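Home | Kitchen | Tableware | Reviews | Contact

Last updated May 9, 2019

Pralar Plate by Kassa, Reviewed
By Fletcher Ellery

I bought the Pralar in December to replace a plate I was tired of looking at, which is how all my expensive habits start. Kassa calls the color Lullness. It's blue.

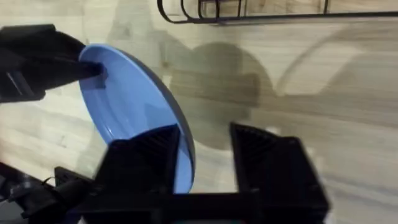
The rim is raised enough to keep peas aboard, and the glossy finish gives up dried egg without a fight. It also gives up your grip if your hands are soapy – hold it by the edge. Mine came in a box with 2 sheets of tissue and a card about mindfulness. I kept the tissue.

I use it with a plain black wire rack, where it stands up between the tines and behaves. My old Pruvel plates were too thick and sulked on the counter.
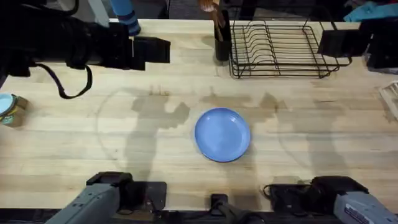 Is one plate enough for daily use?
For one person who washes up after dinner, it's plenty. Couples should buy a second or learn to take turns.

Rating: 3 out of 5, mostly for the peas.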